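Sorting Out Lost Property at Clumthorpe: Project Report

Moushumi Haque and Dilani Sikder

1. Why we did it

The lost property at Clumthorpe was a heap in a cupboard. Shoes, toys, hats, lunch stuff, all in one. Parents gave up looking. Our tutor said pick a small everyday problem and fix it with hardly any money, so we picked this. Budget was £20. Spent most of it on labels and string.

2. What we did

Started in May. Emptied the cupboard onto the hall floor, took most of an afternoon. 200 items on the list by the end, counting a pair as one. Plenty of odd shoes, which got their own line on the sheet.

Then the sorting. First idea was by size. Bad idea, a toddler sandal and a toy car are the same size and noone looks for them in the same place. Second idea was by who would come asking: footwear, toys, clothes, kitchen things. Kept that one.

We wanted a deep metal bin for the mixed stuff before it gets sorted. Cardboard goes soft when wet shoes are put in it, and Dilani's plastic crate from home had already split down one corner. Metal can be wiped out. Scratches don't matter.
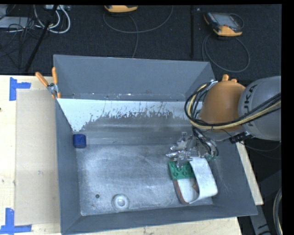
Small things are the real nuisance. A toy brick ends up next to a sandal and gets carried off to the shoe shelf with it. So rule one on our sheet: toys out first, then footwear, then whatever is left. Moushumi timed both ways and toys first was quicker, though we only did 2 runs of each so don't lean on it too much.

3. What went wrong

Labels fell off the shelf at Nelon, where we tried the same system for a fortnight. Cold wall, wrong glue. Tied them on with string after that. Also the word "misc" on a label is a mistake, everything goes in misc.

Lolldale said yes to a trial then had no shelf free. We have left it out of the results.

4. Still to do

Write the sheet in larger print. Ask if odd shoes can be kept untill the end of term before they go to the charity shop. Dilani has the spare labels, Moushumi has the list.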